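26 October 2024
Workshop notebook, ball pressure and lineout throws, Avmont club

Continued from the loose pages in the blue folder. Consuelo asked me to write everything in one place from now on, so I copy only the results that I still believe.

Balls. We have 12 match balls from the Kullska order. I inflated all of them last evening and checked them again this morning before the juniors came. Nine kept the pressure well. 3 lost a lot and I put them on the lower shelf with tape on the valve side. Fares says it is the valves and not the bladder. I want to see this with soap water before I agree, but he has repaired more balls than me.

The hand pump with the red handle gives a different reading from the floor pump. Please use only the floor pump for anything that goes in this notebook. I lost one hour in July because of exactly this.

Throws. Elie threw, Ebony jumped, Lina and I lifted. After the first set Lina changed with Fares because her shoulder was not good. Target was the middle pod, then the back pod. I wrote a throw as good when Ebony caught it with two hands above her head and did not need to turn.

Middle pod: fine with both kinds of ball. Elie did not feel a difference and I did not see one from below.
Back pod: with the softer balls he was short, 6 times. With the firm ones he was short 2 times. Same number of throws for both. There was wind from the clubhouse side in the second half, so this is not a clean comparison, and the softer balls were thrown mostly in the second half. My mistake in the order. Next time we mix them.

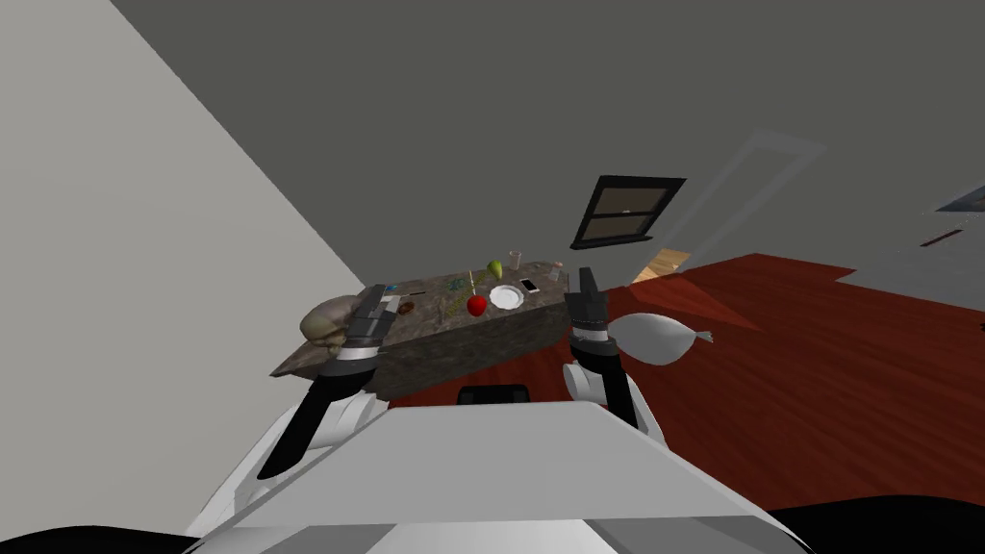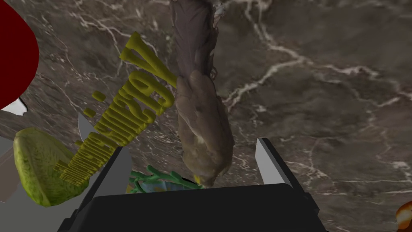

The tackle bag must be repaired before Thursday. The seam on the base opened again, at the same place where I sewed it with the thin thread, and the filling is moving down so the bag leans when you stand it. Ebony proposed that we stop to sew and put a cover over the whole thing, a rough cloth sack like the brown-beige one at the left end of the table in the first picture, only much longer and with a cord to close it. I like the idea for the base. For the upper part I am not sure, rough cloth on the cheek is not nice for the small players. Maybe rough cloth up to the knee height and the old vinyl above. Sfeir sells cloth by the meter, Lina will ask for the price.

Filling: I took some out to see it. It is foam pieces and old rags, and the rags near the base smell bad. I threw away the worst ones. We need to fill again with something dry. Consuelo has old training shirts at home, without zippers please.

Kicking tees. Short note only. The Mullton tees are too high for the under-twelves, they kick under the ball. Fares cut one lower with the bread knife and it stands, but it is not level. I will try with the fine saw and a piece of wood as a guide.

Things I do not understand yet:
- why ball no. 7 was firm in the evening, soft in the morning and then stayed the same the whole session
- if the grip on the throws is worse because of the pressure or because the surface is worn. Elie thinks worn. He may be right, the soft balls are also the old balls.

To do
Soap water test on the taped balls (Fares and me)
Thick thread, curved needle
Price of cloth (Lina)
Repeat back pod throws, balls mixed, write the wind each time
Return the scrum machine key to Consuelo, it is still in my jacket

Added later: Elie called. He threw some more at the small field with ball no. 7 and he says it pulls a little to the left. I did not see it so I write it only as his opinion.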